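Miden open house, October

I got to the Helthorpe building at 10 in the morning and signed in at the front desk. Miden had opened two floors for the day, the tableware showroom downstairs and the test kitchens upstairs. Entry was free, and parking cost 2 dollars in the lot on Pustlow Street.

Halima Danladi took our group around. The showroom lists 711 patterns, most of them on open shelves sorted by color. Prices are on the back of each piece. I picked up a few bowls and found the heavier ones easier to hold, though they would be a pain to stack in a small cabinet.

The kitchens upstairs were more useful to me. They are laid out like ordinary home kitchens, with speckled counters, white walls and regular appliances, so you can see how a plate looks where you would use it. The flowered plates were out in the one I spent the most time in.
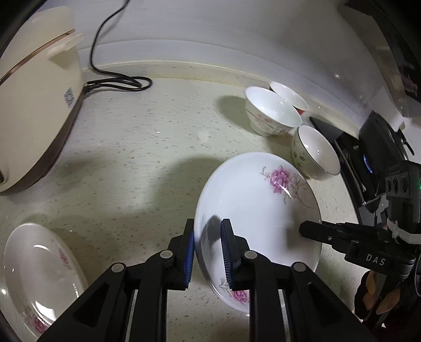

I liked the pink peonies more than I expected to. The flowers sit near the rim, so some of the pattern should still show with food on the plate. There was a rice cooker on the same counter – a cream one with a brown base – and the colors went well together.

Lunch was in the Akpan room on the ground floor. Soup and bread, nothing fancy. The line was long by noon and I ate standing up.

The seconds sale is at the back, past the restrooms. Bring your own newspaper for wrapping. I left with one serving dish and caught the 66 bus home from the stop across the road.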